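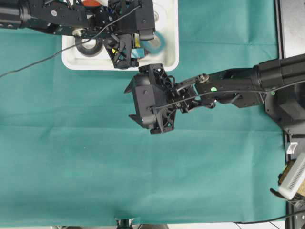
News > Automation > Service and Upkeep

Plustcombe Publishes Service Log for Its Mukex Two-Arm Cell

PLUSTCOMBE, Dec 7, 2018 – Two-arm cells are often sold as machines that look after themselves. The Plustcombe workshop has run its Mukex cell for 2604 hours and doubts it. The full service log, released today, lists 394 stops. Most were small. Few fixed themselves.

Cables lead the list. They run outside the arms, and a loop that clears the gripper in one pose can catch a bracket in the next. Plustcombe now moves both arms by hand through their full reach before power-on and re-ties any slack.

The cloth under the arms comes next. A crease can lift the rim of a tray enough to spoil a taught position, so the cloth is pulled flat and the tray put back on its marks at every shift. Test parts are plain rolls of electrical tape in different colors, cheap to replace and easy to tell apart.
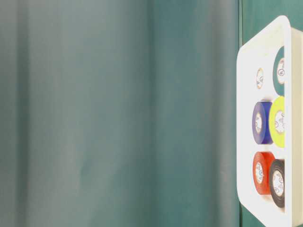

Goltbridge, which services the cell, said it would not promise that the new routine cuts stops by any set amount, and that "a clean month proves very little." Its own advice is to check the gripper bolts first and the software last.

Plustcombe agrees, up to a point. The cell has done over 3636 picks – too few, in the workshop's view, to say how the joints will wear. A second log is due in January.

Contact: Plustcombe press desk | © 2018 Plustcombe | Back to top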